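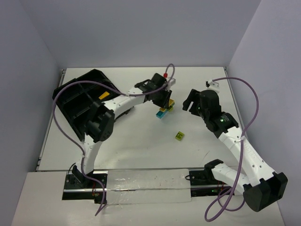
A small stack of toy bricks under the left arm's gripper.

Magesa Wiruneck Arcade Stick

$329.00
In stock - ships from Riltwood
Condition: New
Works with: Windows PC, most current consoles (see Compatibility)

Overview

The Wiruneck is a full-size arcade stick for fighting games, shooters and older arcade titles. It has a steel top plate, an eight-button main layout and a lever with a swappable gate. It replaces the earlier Magesa stick we carried until last March, and the main changes are the heavier base, the quieter buttons and a cable that detaches from the back.

The first production run is 600 units. Magesa has told us a second run is planned but has not given a date.

Layout

The button layout was drawn up by Lavanya Unnithan, who also did the layout on the previous model. The main eight buttons are set slightly lower than before, so the wrist sits flatter when the stick is on a desk. Players who keep the stick on their lap may notice the change more, and it takes a few sessions to get used to if you are coming from the old one.

Start, select and home are on the right side panel. They can be locked with a slider so a match is not paused by accident. When the slider is in the lock position a small light next to it turns on. The lock does not affect the main buttons or the lever.

Lever

The lever ships with a square gate. An octagonal gate is in the box and can be swapped with the tool that comes with it. You do not need to remove the top plate to do this. Open the bottom panel (four screws), lift the gate off its clips and press the new one in until both sides click.

The ball top unscrews. Any top with a standard 6 mm thread will fit. A bat top is sold separately.

Spring tension is medium. If you like a stiff lever, order the heavy spring with your stick, as Magesa does not sell it by itself.

Connection

Wired only. The cable is braided, detaches at the stick end and has a twist lock so it does not pull out during play. Polling rate is 1,000 Hz on PC. Consoles set their own rate and the stick follows it.

There is no battery and no wireless mode. We get asked about this a lot - Magesa has no plans for one on this model.

Profiles

The stick stores 2 button profiles. Switch between them by holding home and pressing select. Profiles are set up in the Magesa desktop app (Windows only) and stay on the stick, so you can set it up at home and take it to an event without the app.

A ready-made profile for Sarkitgate is loaded at the factory in the second slot. It puts parry on the top right button and moves the throw shortcut to the bottom row. If you don't play Sarkitgate, you can write over it. To get it back, run a factory reset from the app.

Cleaning up opposite directions: left and right pressed together give neutral by default. Up and down pressed together also give neutral. Some events have their own rules on this, so check before you travel. The setting can be changed in the app but not on the stick.
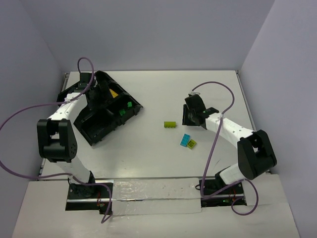
Black bin with divided compartments on the white work surface.

In the box

Wiruneck arcade stick
Detachable braided USB cable, 3 m
Octagonal gate
Gate tool
Spare button (black)
Printed quick start sheet

Specifications

Width: 16.5 in
Depth: 10.5 in
Weight: 7.3 lb
Top plate: powder-coated steel
Base: ABS with full rubber pad
Main buttons: 30 mm snap-in
Side buttons: 24 mm snap-in
Polling rate (PC): 1,000 Hz
Profiles: 2
Warranty: one year, parts and labor

Compatibility

Plug and play on Windows 10 and later. For consoles, set the mode switch on the back before you plug in the cable. If you change the switch while the stick is connected, nothing happens until you unplug it and plug it in again.

Older consoles need a converter. We have not tested any with this stick and can't recommend one.

Mac and Linux are not officially supported. Customers have told us the stick shows up as a normal gamepad on both, but the app will not run there.

Care

Wipe the top plate with a dry or slightly damp cloth. Do not use alcohol on the printed areas. If a button starts to stick, pop it out from below, blow out the dust and put it back. Opening the bottom panel does not void the warranty. Soldering on the main board does.

Shipping and returns

Orders placed before 2 p.m. go out the same business day. The boxed stick is too large for our flat-rate envelope option, so ground shipping is the lowest rate you will see at checkout.

Returns are accepted for 30 days if the stick is complete and in its original box. Swapped gates are fine, but please put the square gate back in before you send it. Custom art plates are made to order and can't be returned.

Related items

Magesa bat top, black or red
Wiruneck blank art plate
Padded carry bag for full-size sticks
30 mm silent buttons, set of eight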